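Makbridge Civic Monitoring Project
Progress report to the Maksymiv Fund, second reporting period

Prepared by Nisha Mittal, project lead

1. Status

The project tracks how county and city elected officials vote, and publishes the record in a form residents can search. Work is on schedule except for the district lookup, covered in section 3. Spending is within the approved budget lines, and no transfer between lines is requested.

2. Work completed

Roll-call votes from 6 county and city bodies are now in the database. The target for this period was 500 recorded votes; 545 have been entered and checked against the signed minutes. Each entry carries the motion text, the mover, the vote of each member, and a link to the source page. Where minutes give only "carried" with no names, the vote is stored as unrecorded and left out of the attendance tables.

Gilmar Andrade rewrote the import script after the county clerk changed the layout of the minutes in July. The old script dropped abstentions when a name ran over two lines. All affected entries were re-imported and the corrected tables were posted the same week.

The candidate questionnaire for the school board and water district races has been drafted and sent to both party offices and to the unaffiliated candidates. Replies will be printed in full with no edits for length.
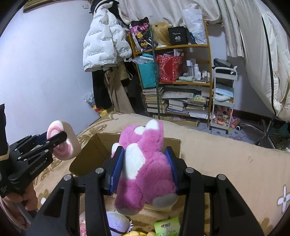
Pink plush toy and cardboard box.

3. Problems and delays

The district lookup depends on boundary files from Drolto, the county's mapping contractor. Two precincts in the delivered files overlap, so an address on the shared line returns both council districts. Drolto has confirmed the error but has given no date for a corrected file. Until it arrives, the lookup shows a notice for those precincts and gives the clerk's phone number.

Hosting was moved to Skollex. The site was down from 9 p.m. to 11 p.m. on the night of the move. No data was lost. Page load times have not yet been measured under election-week traffic.

4. Next period

- Add committee votes for the county board, beginning with finance and land use.
- Publish questionnaire replies before early voting opens.
- Run a load test on the new host.
- Replace the boundary files and remove the notice.

5. Decision requested

The grant agreement lists printed voter guides as a deliverable for the final period. We ask the Fund to confirm whether a large-print edition may be charged to the same line. The printer needs a page count before it will hold a slot, so a reply ahead of the next scheduled call would help.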